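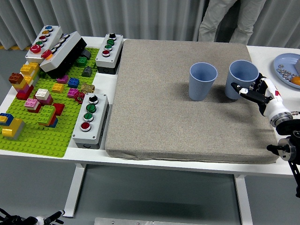 9/29/22

Okay, so the thumb works again! I've been dying to write that sentence for 16 days.

If you read my last post you know the right hand had developed what Masanobu calls "the shrug." You'd tell it to close and four fingers would do their job while the thumb sort of thought about it and then gave up. I swapped the tendon line (twice), I re-flashed the board, I said some things to it that I won't type here. Then Chibuzor Onuoha, who has the bench behind mine at Promstead and had been listening to me grumble the whole time, asked if I'd checked the set screw on the thumb pulley. I had not checked the set screw on the thumb pulley. It was backed out far enough that I could turn it with my fingernail.

A dab of threadlocker, a quarter turn, and 14 closes in a row without a shrug. I was so happy I bought everybody tacos.

The next job is cups. I know, every arm build ends up at cups, but the light blue plastic ones are great for practice. They're ribbed, so the fingertips have something to catch on, and they don't shatter when I get the grip force wrong (I get the grip force wrong a lot). The big fabric cushion under them was Masanobu Fujimoto's idea. I'd been working on the bare tabletop, and every time the hand came in a hair too low it smacked the table and faulted out the wrist. With some padding there's a little give, and I can be sloppy with my heights while I'm tuning. The trade-off is that a cup on fabric doesn't slide, it tips, so now I have to come in slower than I'd like.

I'm running the closing speed at 35 percent for now. Anything faster and the thumb gets there before the fingers do, which shoves the cup over before it's been gripped at all. I think I can fix that in software by giving the thumb a delay, and I've got a half-written version of that on my laptop, which I named Porkon for reasons that made sense at one in the morning.

After cups I want to try the LEGO baseplate and the push-button boxes. Buttons should be easy (famous last words), bricks are going to be miserable. My log is up to 156 tries, and most of the early ones just say "shrug" in the notes column.

Left hand still needs its cable run redone, so that's my October. If you've got a good source for thin braided sleeving that doesn't fray the second you cut it, please leave me a comment!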